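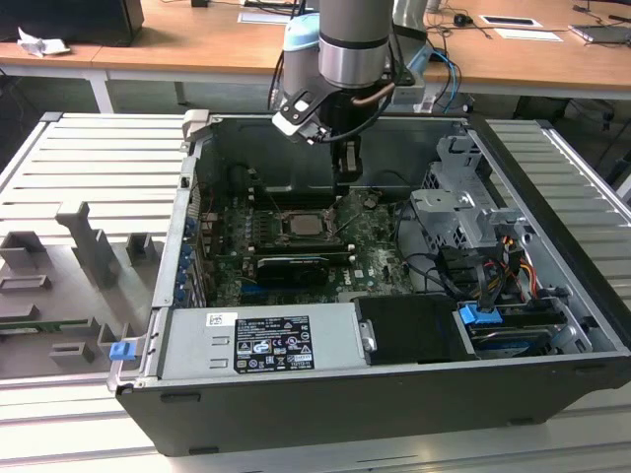
September, 9:40ish – Galindo cell, teardown job, protective stop again

Third one since we went to the new approach path. Writing it down properly this time so Biljana doesn't have to dig through my texts.

What happened: run 16 of the CPU pick. Arm came down to pre-grasp fine, fingers opened, then on the last slow move in Z it kept going past the stop height. Touched down on the retention frame, pushed, controller tripped on force. Arm froze with the fingers still on the frame. Hit e-stop anyway, then jogged up by hand in freedrive. Took maybe a minute because I went slow, did not want to drag anything sideways across the socket.

Damage: small mark on one side of the retention frame. Processor lid looks OK under the loupe. Have NOT lifted the CPU to check pins, leave it alone until Biljana is in. Left finger pad has a nick, swapped it. Board is scrap anyway but we need this one for the repeat series so treat as live.

Log (Sullo export, file 3748 lines, only the end matters):
- force in Z climbs for 199 ms before the trip
- limit was set at the value from the RAM job, never changed back. My fault I think
- commanded Z and actual Z agree the whole way down. So the arm did what it was told

So it's not the arm. The target was wrong.

First guess was the depth estimate, shiny lid on the CPU throws it off, we saw that in the spring. Reran detection with the arm parked, got the same height every time, and it agrees with the gauge to well under a millimeter. So no.

Second guess, tool offset. Checked the Rurnitz config. TCP is still for the OLD fingers. New ones are longer by 3 mm. That's the whole thing pretty much. Every pick since the finger change has been going in 3 mm deep, and the RAM and cable picks just didnt care becuase there's room to give. CPU has none.

Bothers me that the config page showed "verified" in green the whole time. It only checks that the file loads. Ask Kinomitz support if there is a way to tie the TCP to the finger set, or at least throw a warning when it's older than the last tool change.

Also, tower can shift. When the fingers pushed, the case slid a little on the slots, I could feel it had moved when I put my hand on the PSU end. Nothing clamping it on the drive cage side. If it had been stiffer the trip would have come sooner, if it had been looser we'd have scraped the board. Either way don't like it. Need a real stop on that end.

Done so far
- TCP re-taught with the new fingers, four-point, saved under a new name
- force limit down for anything near the socket
- old config renamed OLD_DO_NOT_USE
- ran the approach three times at 10% with a hover above the lid, no contact. Fingers stay clear of the air shroud too, tight though

Not done
- actual pick with new TCP. Waiting for B. Georgiev to look at the socket
- end stop for the tower
- go back through RAM picks and see if any sticks got bent contacts from going deep. Ugh
- add "re-teach TCP" to the finger change checklist, it isnt on there – I looked twice

11:15 – Biljana looked. Pins fine, all straight. She wants the hover step kept in permanently, costs almost a second per pick, fine by me. She also asked why the e-stop came after the trip and not before. Because I was watching the screen and not the fingers. Noted.

Leave cell in manual until the end stop is on. Key is in the drawer, not in the controller.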